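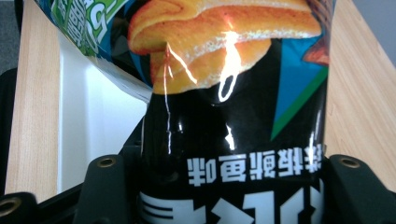

Section 4. Stocking the Snack Shelf

Packaged snacks are placed on the shelf by hand and must be readable from the front before the cabinet door is closed. Check the direction of the lettering on every bag before it goes into a row. On a glossy bag with a black lower panel and an orange chip illustration, the white characters are the most reliable guide: when they read upside down, the bag is inverted and must be turned before shelving. The chip illustration alone should not be used to judge direction.

4.1 Before You Begin

Confirm that the shelf labels supplied with the Zodevent pantry cabinet have been fitted to the front rail. Wipe each shelf with a dry cloth. Shelves intended for light bags should be set at the middle or upper height, as described in Section 3.

Note: Remove all bags from their shipping carton before sorting. Cartons must not be stored inside the cabinet.

4.2 Placing the Bags

1. Sort the bags by flavor. Where the packaging is printed in Chinese, match the flavor name on the bag to the name on the stock list.

2. Read the best-by date on each bag. Bags with the earliest date are placed at the front.

3. Hold the bag by its sides and turn it until the lettering is upright.

4. Stand the bag against the rear divider with the printed front facing the door. Continue forward, one bag at a time, until the row is full. A standard row holds nine bags.

5. Press the front divider into the nearest slot – it should touch the first bag without bending it.

6. Close the door and check the row through the window. If overhead light reflects from creased film and hides the flavor name, smooth the bag gently or move it back one slot.

Caution: Do not squeeze the center of a sealed bag. Pressure may open the seam or break the contents.

Caution: Do not stack other items on top of snack bags. Cans and jars belong on the bottom shelf only.

4.3 Mixed Rows

Two flavors may share a row when stock is low. Place a Fellex spacer card between them and write both flavor names on the shelf label. Rows containing three or more flavors are not permitted, as the dividers do not provide enough separation.

4.4 Weekly Check

The shelf should be checked every Tuesday before the cabinet is restocked. Remove any bag that is open, leaking or past its date, and record it on Form 333. Bags that have slipped forward or turned over may be straightened and returned to the same row.

Questions about shelf layout should be directed to Magdalini Gavalas, Supplies Office. Requests for replacement dividers and labels are handled by Kiran Rathore.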